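Small pedestal table on casters - moving it, living with it, the wobble question

Home Office & Small Spaces > Desks and Tables
Thread started October 14, 2023
6 replies

pinecone_lad
Posts: 162

Okay, table people, I need opinions. We've been rearranging the back room to get a decent walkway through it, and the thing I keep going back and forth on is the white pedestal table. It's the single-pole kind, with a star base on casters, and a plain matte top with rounded corners. I got it secondhand from a seller who called it a Fitley, but I can't find a name on it anywhere so who knows.

I love the look of it. I love that you can get your feet under it without kicking a leg. What I don't love is moving it! Push from one side and it wants to turn on you, and if you hold it by one corner the whole top tips a little before the casters decide to go. My rule now is two hands on the far edge, well apart, thumbs on top, and keep it level the whole way.
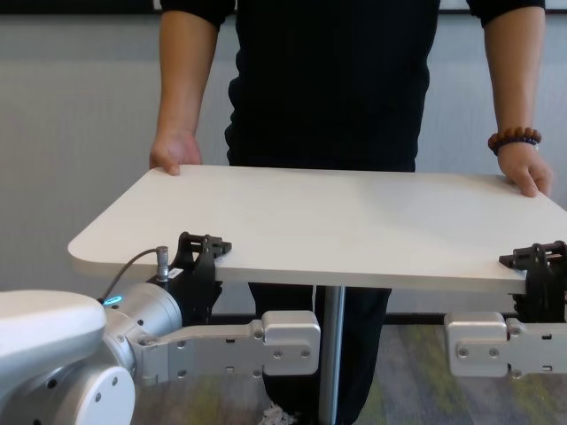
My questions

1. Does anyone lift theirs over a rug edge, or do you roll it and hope?
2. Is a little play at the top of the pole normal on these?
3. Would you put a heavy monitor on one? Mine would be for a laptop and paperwork, but my sister wants to use it for her sewing machine in July when she stays with us.

For reference the doorway is no problem, it's just the rug and then a strip of metal where the flooring changes.

marigold_attic
Posts: 2,065

Lift it. Always lift it over the rug. I rolled mine (an Ahonen, same general idea, one post in the middle) over a rug edge with a full mug on top and I'm still finding coffee in the bookcase. With two people it's nothing, one on each long side, up a couple inches and over.

A tiny bit of play is normal in my opinion. These are light tables and all the give ends up in one spot. Mine has had it since the day I unpacked it.

dovetail_dan
Posts: 200

Going to disagree with marigold on the lifting. If you pick these up by the top, all the weight of the base is hanging off whatever screws hold the pole to the underside. On a cheap top those screws can work loose, and that's where your play comes from in the first place. Lift by the pole, or have somebody take the pole while you steady the top.

And no on the sewing machine. It'll shake the whole time and you'll both hate it.

marigold_attic

Dan, I have been lifting mine by the top for more than 6 years and it's fine. I'm not tossing it down the stairs!

pinecone_lad
Posts: 162

Ha, okay, so that's one of each. I can see Dan's point about the screws. I had a look underneath and I can't tell if they go into anything solid, so I'm going to be gentle with it either way.

One thing I should mention is that the top isn't perfect. There are a few scuffs on the surface. They don't bother me much but if someone has a trick for matte white I'll take it. I tried dish soap already, which did nothing that I could see.
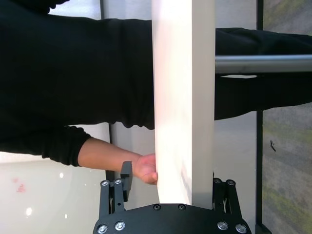 Sideways view of the table top, with the pole sticking out to the right. The scuffs are at the lower right, pretty faint.

Ladan Ghaffari
Moderator

Melamine sponge, barely damp, and almost no pressure. Please try it on the underside first! If you scrub a matte finish you end up with a shiny patch, and the shiny patch is much more annoying than the scuff was. I did exactly that to a Rerura side table and now there's a plant on it that can never be moved.

On the lifting thing, I think you're both kind of right. A short lift by the top with a person on each side is okay if the screws are snug. I'd get a screwdriver under there before anything else. Snug them by hand, don't use a drill, you can spin them right out of the board and then you have a real wobble.

For the sewing machine I'm with Dan. Wide shallow tops on a single post are great for a laptop and not great for anything that vibrates near the edge.

dovetail_dan

Thank you, Ladan. Also seconding the hand screwdriver. I've had to fix two of these for neighbors and both times it was a drill that did it.

One more thing for pinecone - watch your toes. The spokes on a star base stick out further than you think when you're looking down over a tabletop, and if you're walking forward into it you'll find one. I'd want real shoes on, no socks.

pinecone_lad
Posts: 162

Shoes, yes, always. Learned that with an office chair.

Got underneath with a screwdriver after lunch and one screw took almost a full turn, so score one for Dan. The others were already tight. There's still a hair of movement but it's a lot less, and I've stopped thinking about returning it. Haven't tried the sponge yet because we don't have any in the house.

Sewing machine is going on the kitchen table, my sister has been told. She took it well. She's now asking if I can find her a folding Clultenska one like our aunt had, so if anybody spots one in decent shape, send me a message?
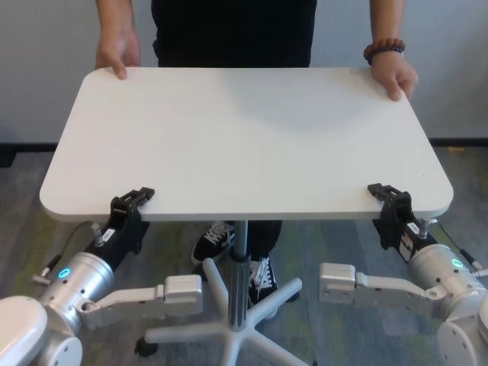

White top, silver-gray pole, five-spoke base. One of the casters is showing at the end of the left spoke.

marigold_attic

Oh that's a nice clean shape! I like it better than mine. The rounded corners are so much kinder to your hip when you come around it in the dark. I'm still lifting by the top though, sorry Dan.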